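Movie Night at Home: Tips From a Household That Watches Too Much Horror

Posted August 2022 by Leonie Frerichs

We have a ceiling-mounted projector, a pull-down screen with one permanent crease, and a shelf holding 454 discs, most of them about something that crawls out of a lake. After years of running this operation out of a spare bedroom, I have opinions on upkeep.

Clean the disc, then blame the player. Wipe from the center straight out to the rim with a soft dry cloth. Going around in circles feels more thorough and is how my copy of a perfectly good werewolf picture ended up freezing at the first full moon. For fingerprints, a drop of dish soap in lukewarm water does fine. Paper towels are for the popcorn bowl.

Speaking of popcorn. Salt it while it's hot, and use fine salt. The coarse stuff slides off and waits at the bottom for whoever gets there last. If you must butter, melt it and let it stand a minute so you can pour off the clear part. The milky part makes popcorn go soggy, usually before the first victim has gone down to the basement.

Butter on the blanket is the next problem, and there will be butter on the blanket. Cover the spot with cornstarch, leave it until the credits, brush it off, then work in a little dish soap before washing. Check the spot before the dryer gets it. 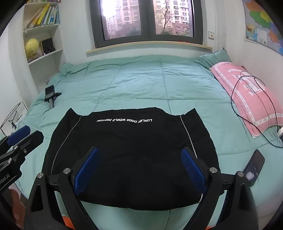 The same treatment works on couch cushions, though you'll want to try a hidden corner first. Ingeborg Bauerfeind swears by shaving foam. Her couch has a pale patch shaped like Florida, so make of that what you will.

Dust is what really kills a projector. Ours has 1,497 hours on the lamp and still looks decent, mostly on account of the filter getting vacuumed every April. Unplug it, let it cool all the way down, and use the soft brush on low. Leave the fan running after the movie until it shuts itself off. Yes, even if you're scared and want to go to bed.

For stray light, a rolled towel along the bottom of the door beats any gadget I've bought. Black felt tape over the blinking lights on the router helps too. Ours used to wink through every night scene like a tiny green demon.

File sequels by series and then by year. Reboots go wherever starts the fewest arguments, which in our house is the closet.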